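Kimville Games and Tea Club
Minutes of the winter meeting, 3 Feb 2020
Taken by Tímea Barta

Present: Ottó Sárközi (chair), Reijo Aaltonen, Ketsara Wongsuwan, Magdolna Vass and me. Apologies from the Fodor brothers, who had the flu, both of them.

We started late while Reijo looked for the good kettle. It was in the cupboard under the stairs, where I'm pretty sure I told him to put it.

1. Last minutes
Ottó asked me to fix one thing from last time. I wrote that the spring picnic was "canceled" and it was only moved. Fixed. Everybody okay with the rest.

2. Money
We have $320 in the account after paying the heating share. Ketsara wanted to know if that included the dues from the new people and it doesn't, they still owe. I'm going to email them this week (I've been putting it off, sorry!). Magdolna asked if we could stop buying paper cups. Agreed, bring your own mug from now on.

3. Jianzi evening
This took up most of the meeting. Ketsara has been teaching the kicking game to anyone who'll stand still, and she'd like a proper evening for it, with teams. We had 19 people at the last try-out and the hall was packed, so Ottó thinks two shorter rounds would work better than one long one. Reijo wants a net. Ketsara says a rope is fine for beginners and I'm with her on that.

Drisulport quoted us for a box of 100 shuttlecocks and we all laughed, but then Magdolna pointed out that the school would take half of them off our hands. Ottó will call the school. If they say no we get the small pack. Evening to be held in June either way, outside if it's dry.

4. The corner table
Okay so this is the one I wanted to talk about! The felt table in front of the rattan screen has turned into the place where everybody puts things down, and I'd like it back for cards. Magdolna thinks it's nice to have stuff out where newcomers can see it and pick it up. Ottó said fine, but squeeze bottles on felt is asking for trouble, and I have to agree with him there. We went back and forth for a good while.
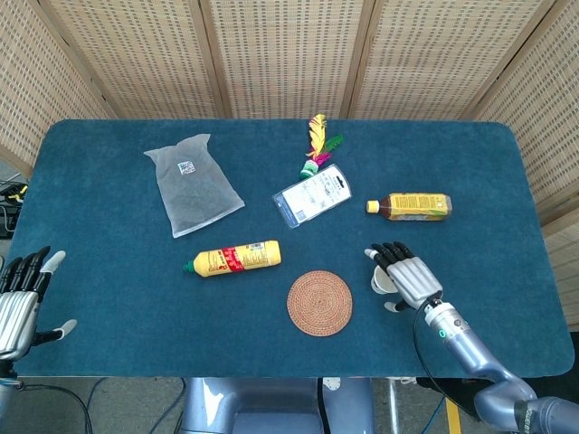
What we settled on — anything you can eat or drink goes to the kitchen shelf, and that includes bottled tea. The shuttlecock moves to the games basket by the door. The woven coaster can stay, we do want people using it. Things still in their packaging go in the drawer until somebody opens them. Reijo will print labels for the shelf, and please no QR codes on ours, half of us can't get them to scan.

The screen stays where it is. Reijo suggested folding it away for the jianzi evening and we said no, it hides the coat pile.

5. Tea order
Magdolna is ordering from Skovus again. She needs your picks by Friday. Five kinds maximum, and Ottó has already used up one of them on that smoky stuff.

6. Anything else
The bathroom light is still flickering. Reijo will look at it. Ketsara has a spare key now, so if you're locked out try her before me.

To do:
Tímea — email about dues
Ottó — call the school
Reijo — labels, bathroom light
Magdolna — tea order
Ketsara — rope, team sheet

Closed at nine. Ottó washed up.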